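How to request police body-worn and dashboard video after a traffic stop

Last revised in March by Marjan Nikzad

Scope

These instructions cover requests for video recorded by a police force during a vehicle stop. They apply to three types of requester: the driver, a passenger, and a person acting for either of them with written authority. They do not cover requests by journalists or footage held by private firms such as shops and car parks, which follow a different route.

The worked details come from Samwood, where the police records office handles its own requests. Other offices use other forms and other time limits. Check the local rules before relying on any period given below.

Before you start

Write down what you know about the stop. The records office searches by time, place and unit, and a request that lacks two of these is usually returned. Collect:

Date of the stop
Start time, to the nearest quarter of an hour
Road name and nearest junction
Direction of travel
Registration number of the vehicle
Shoulder number or name of each officer, if known
Number of any ticket, warning slip or custody record
Names of the people in the vehicle

If you don't know the start time, look for something that fixes it. A phone log, a fuel receipt or a parking payment made shortly before the stop is good enough. Give the source of the time in the request. "22.40, from call log" is more use to a search clerk than "late evening".

A stop on a Sunday night that runs past midnight should be entered under both dates. The Samwood index files a recording under the date on which it began, and the second officer to arrive may have started recording after midnight.

Step 1: Send a preservation letter

Do this first, on the same day if possible. Recordings not marked as evidence are deleted automatically. At Samwood the period is 85 days from the date of recording. A request for a copy does not stop deletion there. Only a preservation letter does.

The letter should be short. The following wording is accepted:

"I ask that you preserve all video and audio recorded in connection with the vehicle stop described below, including body-worn recordings from every officer attending, recordings from every police vehicle attending, and the radio and dispatch log for the same period. Please confirm in writing that automatic deletion has been suspended and give the reference under which the material is held."

Add the details of the stop beneath this paragraph. Sign and date the letter. Send it by email and by a postal service that records delivery. Keep the delivery slip with your copy.

The reply will carry a hold reference. Quote it in every later letter. If no reply arrives within ten working days, send the letter again with the first delivery slip attached, and address it to the head of records by title.

Step 2: Identify what recordings should exist

A single stop can produce several recordings. Ask for each one by type.

Dashboard video, forward camera. Starts when the blue lights are switched on. Most systems also keep a short stretch from before that point, often without sound.

Dashboard video, rear camera. Faces the back seat. Present only where a person was placed in the vehicle.

Body-worn video. One file per officer, sometimes more where the camera was stopped and restarted.

Back-up units. Each further vehicle and each further officer has separate files. These are the ones most often left out of a reply.

Dispatch audio. Held by the control room, not by records. The two offices at Samwood do not pass requests to each other, so a separate copy of the request must go to the control room.

Camera audit log. A text file showing when each camera was switched on and off, who has viewed the recording since, and whether any clip has been exported. Ask for it by name. It is not sent otherwise.

Step 3: Complete the request form

The Samwood form is number 3413. It has four parts.

Part A, requester. Use your name as it appears on your identity document. A passenger should tick "other person shown" and not "driver".

Part B, incident. Copy the details collected at the start. If there is not enough space, write "see sheet" and attach a page. Do not write in the margins; the form is scanned and the margins are lost.

Part C, material. Tick "all" and then list the types from Step 2 on the attached page as well. The tick box alone has been read as meaning body-worn video only.

Part D, reason. This part is optional. Leave it blank if a complaint or court case is likely and you have not yet taken advice.

Attach a copy of one identity document and, where you act for someone else, the signed authority. The authority must name the stop. A general letter saying that you may act "in all matters" will be refused.

Step 4: Fees

Viewing at the office is free. Copies are charged by the time needed to blur third parties. An estimate is sent before any work is done, and work does not begin until the estimate is accepted.

A requester may ask for the estimate to be broken down by file. This is worth doing. In one case handled from Claltton, the first estimate came to 2000, and 1186 of that was for blurring passing traffic in a forward camera recording. The requester agreed to view that file at the office and took copies of the others. The traffic charge was removed.

The person shown in a recording cannot be charged for blurring their own image. Check that the estimate does not include it.

Step 5: Check what you receive

Copies arrive on a disc or by a download link. A link stays open for 14 days. Save the files to two places before watching them, and do not rename the originals.

Work through the following.

Count the files against the list on your attached page.

Note the start and end time shown on each file. Compare them with the audit log. A difference of a few seconds between cameras is normal, as each runs on its own clock. A difference of several minutes should be queried.

Look for gaps. Where one officer's recording stops, find out whether another covers the same period.

Note any part where the sound is missing. Muting should be shown in the audit log with a reason code.

Compare the start of the dashboard file with the time written on the ticket or report.

Make a plain written log as you watch. Three columns are sufficient: file name, time, what is seen or heard. Keep opinion out of it. "22.51.08, driver's door opens" is a usable entry. "22.51.08, driver panics" is not, and will be challenged if the log is later used by a solicitor.

If the files will not play, check the format. Some forces supply recordings in the camera maker's own format and expect the requester to install a player. You can ask for a standard format at no extra cost. Converting the files yourself is acceptable for viewing, but the unconverted originals should be kept for any hearing.

Step 6: Refusals

A refusal must be in writing and must give the ground. The common ones are these.

Open investigation. The material exists but is withheld while a case is live. Ask for the name of the investigating office and a review date. Confirm that the hold under Step 1 continues.

No recording found. Ask for the audit log for each officer and vehicle covering the period. The log exists even where no video was made.

Third-party privacy. Ask for a blurred copy or a supervised viewing. A complete refusal on this ground is rare and should be appealed.

Request too wide. Usually caused by an uncertain time. Narrow the period to two hours and resubmit under the same hold reference.

Not entitled. Sent where the office does not accept that the requester appears in the recording. Supply the ticket or custody number, or a signed statement from the driver.

An appeal goes to the reviewing officer named in the refusal letter. State the ground given, say why it does not apply, and attach the earlier letters in date order. The Perić guidance notes, kept at the Claltton advice desk, contain a model appeal for each ground and may be copied freely.

Sharing the video

A copy released to you may be shown to a solicitor, an adviser or a complaints body without further permission. Publishing it is a separate matter. Where the release letter sets conditions, follow them or have them lifted first. If a trial is pending, take legal advice before posting any part of the recording. An extract seen by potential witnesses can affect how their evidence is treated.

When sending files to an adviser, send the whole set with the audit log. The Julteo case sheet has a field for each file and a box for the hold reference, and advisers who use it will ask for both. 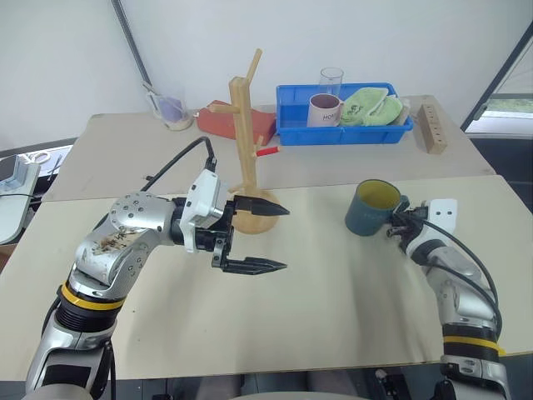 Keep the originals, the letters and the delivery slips until every complaint, claim or appeal arising from the stop has closed. The hold at Samwood lapses 12 months after the last letter on the file, so a renewal letter quoting the hold reference should be sent in the eleventh month if any of these is still open.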